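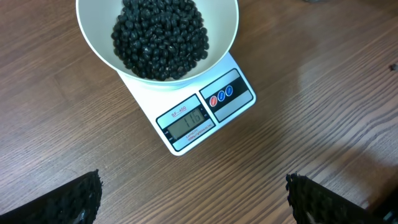
腕部相机视角,SF-400秤读数116,黑豆,爪子张开

家用小臂称豆子,视觉读秤这条路走得通吗?
版块:自制与改装 > 桌面机械臂

豆浆机杀手 楼主
潜水很久,终于攒了点东西能发帖了。我家每天早上打豆浆,黑豆要先称再泡,我老婆嫌我称得随心情,今天稠明天稀。正好去年在Qaisi那个共享工坊里攒了一台六轴小臂,一直只会搬积木,就想让它接手这件事:拿勺子从罐里舀豆,倒进白碗,看秤上的数,不够再补一点,到数就停。

硬件先交代一下。臂身是工坊里两位老哥Elie Majali和Fadi Khoury开源的那套图纸,我改了小臂长度,缩短了一截,不然在我家餐桌上转不开。舵机是Westel的总线舵机,腕部装了个小相机,夹爪两指是自己做的,内侧那层黑色颗粒面是防滑用的,这个后面再讲,踩坑最多。秤就是厨房里现成的SF-400,没拆,也不想拆,拆了我就没秤用了(而且会挨骂)。

现在的流程是:臂先回到图上这个位置,爪子张开,相机能同时看到碗和秤的显示屏,截屏幕那一块,转正,送进一个小分类网络认数字。训练图是我自己拍的,3848张,不同的光、不同的角度、不同的读数,一到晚上就拍,拍到我老婆问我是不是在给秤写真。每张缩到256像素宽再喂进去,树莓派上跑得动,速度能接受。

目前的问题有两个。一个是桌面反光,木头桌刷过清漆,白天窗户那边一亮,桌上就糊出一大片白,现在这片白在秤的右边,还没爬到屏幕上,但是太阳一挪位置就难说了,屏幕一反光,6和8分不清。另一个是舀豆的量控制不住,最后那一点点补豆总是多。想听听大家的意见,特别是读秤这块,是继续折腾视觉呢,还是老老实实换传感器?

铁锅炖舵机 2楼
先说结论,换传感器。应变片加HX711,十几块钱的东西,数字直接从串口出来,你那三千多张图的功夫够你装二十个了。拿相机去认一块段码屏,属于绕地球一圈去隔壁借酱油。

豆浆机杀手 楼主 回复 2楼
我知道我知道!但是装应变片我得再做一个秤台、做校准、走线,厨房里还怕水。现成的秤擦一擦就干净了,这点真的很香。

阿蒙没有蒙 3楼
我站楼主。家里用的东西,不改原装设备是很大的优点,哪天机械臂坏了,秤还是秤。而且段码屏识别其实不难,难的是你用了分类网络。七段数码管嘛,转正以后每一位取七个点,看亮暗,查表就出来了,不用训练。

铁锅炖舵机 4楼 回复 3楼
你这个前提是转正转得准。楼主相机在腕上,每次回位差一点点,再加上秤还是斜着放的,七个采样点很容易落到缝里。固定相机可以这么干,腕部相机我不看好。

阿蒙没有蒙 5楼
秤上不是有那条黑边控制面板吗,长条的,四个角找出来做透视变换,每次都重新算,臂偏一点没关系。旁边还有一红两蓝三个圆按钮,颜色差别大,拿来当定位点简直白送。红的在哪头,方向就定了,不会转反。

豆浆机杀手 楼主 回复 5楼
按钮当定位点这个我居然没想到……我之前是在秤旁边贴二维码标签,贴了两次都被我老婆当垃圾撕掉了。今晚就试。

青椒炒电机 6楼
插一句,116是净豆还是连碗?

豆浆机杀手 楼主 回复 6楼
净豆,空碗放上去先去皮。单位我平时用克。

青椒炒电机 7楼
那你去皮是自己按还是臂按?这种小秤放一会儿不动会自动关机的,我家那台就是,关了再开就把碗加豆一起归零,你的程序还以为从头开始,会一直倒一直倒。我家鹦鹉粮就这么溢过一桌子。

豆浆机杀手 楼主 回复 7楼
目前是我自己按。程序里加了个判断,读数突然掉回0就停下来叫我。你这个溢一桌子的画面我已经能想象了,黑豆还特别能滚,滚到冰箱底下那种。

铁锅炖舵机 8楼
看吧,自动关机、要去皮、要认反光,三个毛病全是这个秤带来的。自己做秤台一个都没有。

阿蒙没有蒙 9楼 回复 8楼
自己做的秤台有温漂,有蠕变,你怎么不提。我那个HX711放厨房,早上和中午空载差好几克,最后还是每次倒之前去皮。谁也别笑谁。

铁锅炖舵机 10楼
好几克那是你供电没处理好,或者传感器没固定牢。我在工坊里给咖啡机做的那套,半年没重新校过。

阿蒙没有蒙 11楼
你咖啡机旁边有灶台吗?有灶台再来跟我说半年。

咸鱼版主 12楼
两位,传感器的老架请移步隔壁精华帖打,这里帮楼主解决问题。楼主把反光的事说细一点,灯是什么灯,窗在哪边?

豆浆机杀手 楼主 回复 12楼
窗在餐桌右手边,有纱帘没遮光帘。顶上一盏吸顶灯,早上基本不开。最麻烦的是早上七点到八点这一段,正好是打豆浆的时间,躲都躲不开。9月份开始太阳角度又变了,之前调好的曝光全白费。

咸鱼版主 13楼
最便宜的办法是铺块哑光餐垫,桌面那片高光先没了,自动曝光也不会被它带着跑。然后把曝光锁死,测光只测显示屏那一小块。你画面里白碗白秤黑豆黑爪子全凑一起了,自动曝光肯定纠结,它想照顾黑豆,屏幕底色就容易过。

青椒炒电机 14楼
同意锁曝光。偏振片也可以试试,但腕上那种小镜头不好装,我用热熔胶粘过,粘歪了,后来就一直歪着用。

豆浆机杀手 楼主 回复 13楼
餐垫今天就铺!锁曝光我之前试过全局的,没想过只按屏幕那块来测。

小林爱装柠檬 15楼
歪个楼,爪子内侧那个疙瘩面是什么做的?看着好有摩擦力。我用Wilico的硅胶片,夹不锈钢勺子老打转。

豆浆机杀手 楼主 回复 15楼
来了来了,就等有人问这个。第一版我是光面打印件,勺柄一受力就转,豆子全倒在碗外面。第二版贴硅胶片,跟你一样,干的时候还行,沾一点水就完了。现在这版是在柔性料上直接打出一颗颗小凸起,很粗糙,勺柄卡在颗粒中间,转不动。缺点是藏灰,豆皮碎屑也会卡进去,每周得拿牙刷刷一遍。

小林爱装柠檬 16楼
柔性料用的多少硬度?

豆浆机杀手 楼主 回复 16楼
邵氏A 62的。再软的我打不出来,老堵头。Sarnberg那卷料,在工坊柜子里翻出来的,不知道谁剩的,剩的不多,用完我再研究换什么。

小林爱装柠檬 17楼
谢谢,我也去试。食品接触你考虑过吗?

豆浆机杀手 楼主 回复 17楼
爪子只碰勺柄,不碰豆子。豆子反正还要洗要泡,这点我不太担心。

铁锅炖舵机 18楼
说说补豆过量吧,这个才是正经控制问题。你现在是舀一勺倒完再看读数?

豆浆机杀手 楼主 回复 18楼
对,大勺先倒,剩下差一点的时候换成倾斜小角度慢慢抖。问题是黑豆又圆又滑,抖着抖着突然滑下来一串,停都停不住。

铁锅炖舵机 19楼
勺子不适合抖。换个带槽的小料斗,槽宽比豆子宽一点点,让豆子排队走,腕关节来回小幅转,一次只掉几颗。再有就是秤的读数有延迟,你抖一下要等它稳定再读,别边抖边读。你等多久?

豆浆机杀手 楼主 回复 19楼
没等……我是边抖边读。难怪每次都冲过头。

铁锅炖舵机 20楼
那先别改机械,先加等待。连续4次读到一样的数再算数,不一样就接着等。这个改一行代码的事,改完再看还差多少。

阿蒙没有蒙 21楼
难得同意楼上。连续读一致这招还顺便治识别错误,偶尔一帧把6认成8也不会误事。

铁锅炖舵机 22楼 回复 21楼
偶发的能治,反光造成的是一直错,四次都错得一模一样。所以餐垫还是得铺。

青椒炒电机 23楼
另外问一句,打豆浆差几克真有影响吗?我都是抓两把。

豆浆机杀手 楼主 回复 23楼
没影响,但是臂已经装好了(笑)。

青椒炒电机 24楼
懂了,不问了。

豆浆机杀手 楼主
更新一下。昨晚把三样都改了:铺了深灰色餐垫,面板四角加按钮定位做透视,读数改成连续一致才认。定位这块效果很好,我故意把秤转来转去,它都能找回来,红按钮当方向标真的省事。七点采样我也写了一版,跟原来的网络并排跑,两边对不上就停下来等我。今天早上跑了几轮,停过一次,是纱帘被风吹起来那一下。

补豆还是会超,但比之前少多了,料斗我周末去工坊打一个。等待加进去之后整个流程变慢了,我刷完牙它还在抖,我老婆说她用手早称完了。

小林爱装柠檬 26楼
料斗的文件打完能放出来吗?我这边想拿来装绿豆,比黑豆小一号,槽宽最好能调。

豆浆机杀手 楼主 回复 26楼
可以,槽宽我做成参数,你自己改一个数重新导出就行。夹爪那个颗粒面的文件也一起放,等我把文件名整理一下,现在全叫“最终版2改”。

铁锅炖舵机 28楼
料斗出口记得倒圆角,不然豆子会在口上架桥。应变片的事我保留意见,哪天想换了叫我,我抽屉里还有两个闲着的。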